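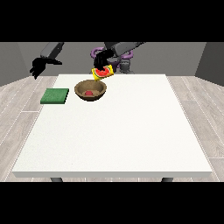

4. Checking the grip height in the Iko simulator

I do this every time I touch the arm settings, and it saves me a lot of grief!

1. Load the table setup and home both arms.
2. Set grip force to 50. I started at 91 once and the fingers sank right into the package (ugh).
3. Have the right arm pick up the yellow watermelon package and stop over the bowl.
4. Step down 10 mm at a time, watching the rim.

Note: leave the left gripper open and clear of the table for now.

Caution: if you get error 161, hit Pause before you re-home, or the right arm swings low across the bowl.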